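4.2 遮挡条件下的视角选择

仿真实验在Veltcombe厨房场景集上进行。该场景集由Larkeck渲染管线生成，墙面、台面和地面的材质在每个回合开始时重新采样，灯光方向同时改变。双臂平台的两条机械臂各带一个腕部相机，另有一个固定在躯干上的相机。三路图像以相同频率采集，经同一编码器提取特征后送入策略网络。

腕部相机的优点是离目标近，缺点是视野容易被机械臂自身占据。在双臂任务中，这一问题比单臂任务更突出：一条机械臂伸入另一条的相机视野时，相机得到的大部分像素属于外壳，真正与操作有关的区域往往只剩边缘的一小块。以往的做法是对所有视角等权拼接，由网络自行学习取舍。我们在预实验中发现，当训练数据较少时，网络倾向于固定依赖某一路图像，遮挡出现后动作输出明显抖动。

为此，我们在编码器之后加入一个可见性估计分支，记为Dretirier。该分支对每路图像输出一个标量权重，训练时以仿真器给出的实例掩码作为监督，掩码中属于机器人本体的像素比例越高，对应的目标权重越低。推理阶段不再需要掩码，也不需要相机外参。
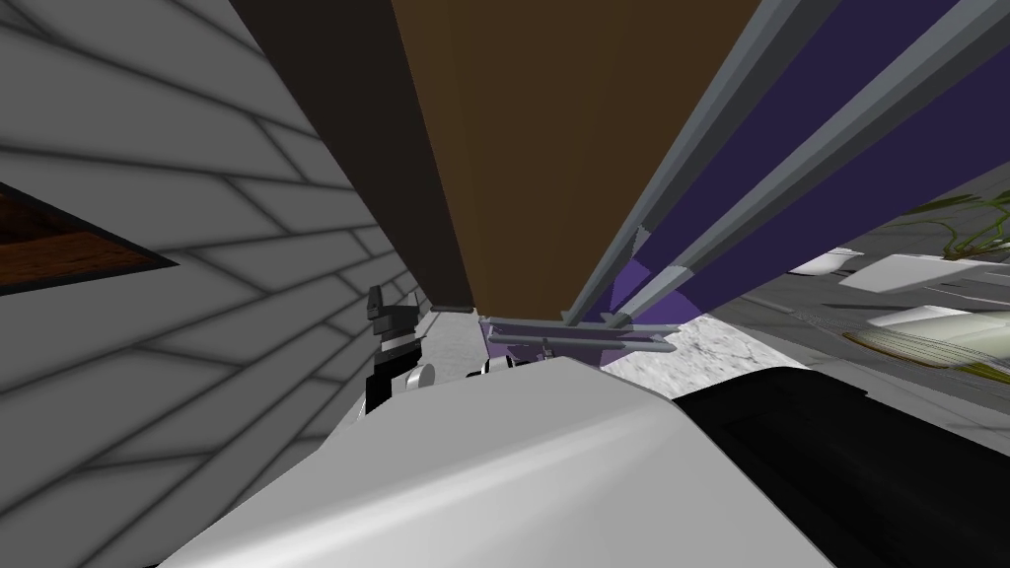
图4 仿真环境中的近距离遮挡。近处机械臂的白色外壳占据画面下部，另一机械臂的夹爪位于左侧墙面附近，部分被遮挡。

权重仅由像素比例决定时，存在一种失败情形：本体占比很高，但另一条机械臂的夹爪仍然可见，而夹爪的位置对协同动作有用。如果直接压低整幅图像的权重，这部分信息也会一并丢失。因此我们把本体像素分为两类，连杆与外壳计为遮挡，夹爪单独计为有效区域，并在损失中给予较大的系数。分类只影响监督信号的计算，网络结构不变。

训练数据包含40个场景布局，其中7个留作验证，不参与参数更新。每个布局内随机化物体位置和两臂的初始关节角。对于初始姿态就发生碰撞的样本，直接丢弃并重新采样；仅有遮挡而无碰撞的样本全部保留。基线方法Godinho使用相同的编码器和训练步数，区别只在于三路特征等权拼接。两种方法均使用2个随机种子重复训练，报告结果取平均。

在验证布局上，加入可见性分支后，任务成功率比基线提高了21个百分点，提升主要来自两臂工作区域重叠的任务。对于单臂即可完成的任务，两种方法差别很小。去掉夹爪与外壳的区分后，提升幅度减少将近一半，失败多发生在递交物体的阶段，表现为一侧夹爪过早张开。

需要说明的是，上述监督依赖仿真器提供的精确掩码。若改用分割模型预测的掩码，深色连杆与深色柜体相邻时边界误差较大，权重估计随之偏移。我们尝试在掩码边缘加入随机膨胀和腐蚀，使分支对边界误差不那么敏感，相关设置和消融结果见附录B。真实平台上的迁移实验采用加入扰动后的版本，在4.3节讨论。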